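The open house started at ten, which meant the doors opened at twenty past and the urn was ready at eleven. I had driven out to Killwood on the strength of a flyer that promised "an afternoon with tableware" and a sausage on bread. I write a small column on kitchen things, so this counts as work.

Skiko occupies two floors of an old cannery behind the rail yard. Downstairs is seconds, upstairs is everything they like better. Imelda Dimaculangan met our group at the bottom of the stairs, handed out lanyards and told us the building had 114 windows and that we would be walking past most of them. She was as good as her word. I have seen the rail yard now from every angle it has.

First stop was the pattern library, a long room of shallow drawers. Every decal the place has ever printed is filed in there under numbers instead of names, so a perfectly nice sprig of wattle goes through life as 1103. I asked for the worst one. Thulani Mathebula, who has run the library since before it had a heater, went to the drawer without looking it up and brought out 248, a trout wearing what I took to be a bonnet. It sold very well in the seventies, he said, and he would not hear a word against it.

Next door was the glaze kitchen, where we were each given a tile and a brush and a colour chart called Munro. The Munro chart has nine yellows. The woman beside me painted her tile in all nine and then couldn't tell which was which, and neither could the man who had mixed them. He blamed the lighting. I picked a brown, out of sympathy, and was told it would come out green.

Lunch was the sausage. There was also a salad, which had been made by somebody who owned a great many chickpeas.

After lunch came the part I had driven out for, the table-clearing room. Skiko's view is that a plate spends very little of its life under a roast and most of it being carried about, stacked, knocked and put somewhere else, and that this is where it ought to be judged. I have felt the same about myself at Christmas.
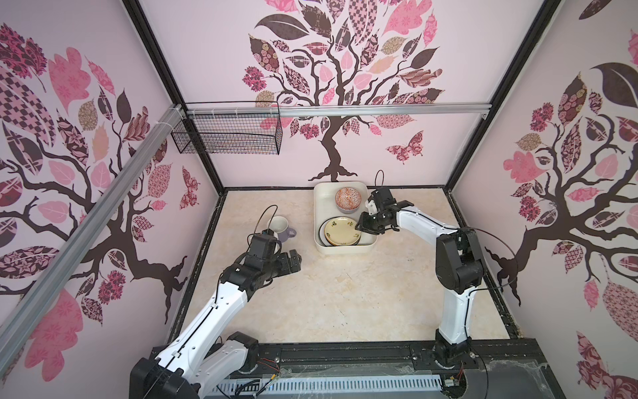 Killwood, September

The plates had my attention first. The top one was a pale yellow with small dark flowers scattered over it, very much the sort of plate an aunt keeps for cake, and it was sitting on another with a dark rim, so that a black edge showed below the yellow like a petticoat. I doubt the two were designed to meet. They got on beautifully. I would eat toast off that pair for the rest of my days, and I said so to Benjie Catacutan, who looks after the room, and he wrote it down on a form.

Behind them in the white tray was a little bowl patterned in orange and red on the outside and left lighter within. I approve of this arrangement. Porridge has enough to contend with. The bowl was small enough that I would call it a dip bowl, though the catalogue has it under "breakfast," which tells you something about breakfast in the Skiko household.

Then there was the mug, standing off to the left on its own. White above, lavender-purple below, with a purple handle. Opinion in our group was divided. A retired couple from two towns over thought the purple should have gone all the way up, and an earnest young man thought it shouldn't have started. I'm a coward about two-tone mugs and said I liked the handle.

Everybody had something to say about the wallpaper, pale pink with stylized trees all over it. With the beige marbled floor it made a better room than my own dining nook, and I went home and looked at the nook for some time. Iida Mäkelä from the design office told me the trees were leftover rolls from a trade stand. I asked if there was any more. There are 2 rolls, and they are spoken for.

Ikechukwu Onuoha gave the closing talk at three, on foot rings, the unglazed circle on the bottom of a plate. He had slides. I had expected to use the time for a quiet think about dinner, and instead learned why my good bowls have been scratching my other good bowls since I got married. You want a smooth ring. Run a thumb around it in the shop and let them stare.

We came out through the seconds room, as one always does. I bought three side plates with a glaze fault I still can't find and a gravy boat from the Notis range that leans to the left. They wrap everything in old price lists, so I have also learned what an egg cup cost here in better times.

The tiles get posted out when they've been fired. Parking is free on the cannery side, tight on the other, and if you're going for the sausage, get there before noon.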